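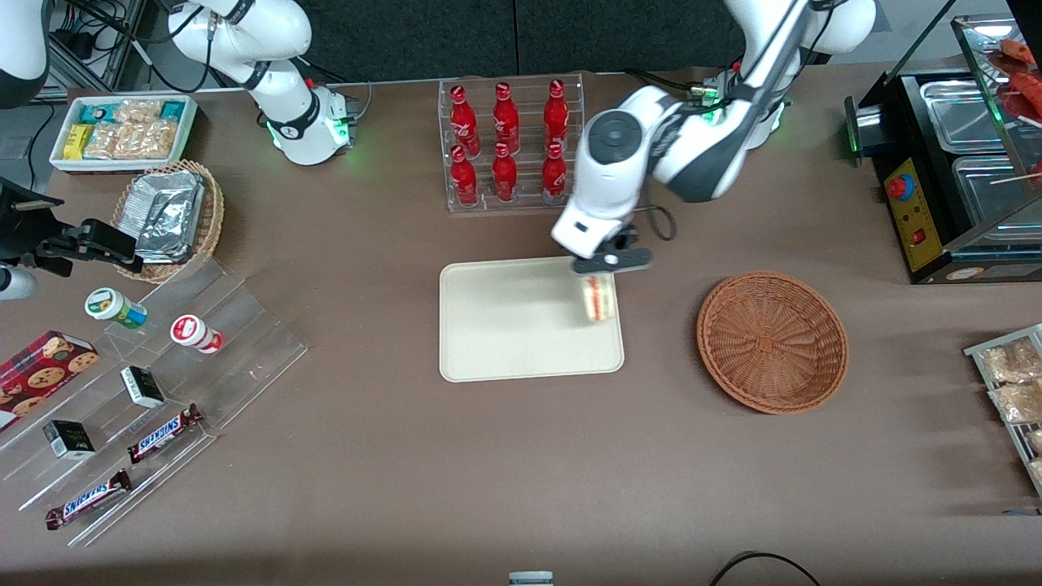
Sostum ships grasp planner, keeps the claims small

SOLIMAN, May — Sostum has released version 2 of Sivel, its planning software for two-arm robots handling packaged food. Over 3,395 logged picks, 91 percent needed no retry. We don't think that is good enough for an unattended counter, and we won't sell it as one.

Soft wrappers remain the weak spot — sandwiches most of all. Raltorum, which tested the release for 8 weeks, still keeps an operator on shift. Logs are available on request.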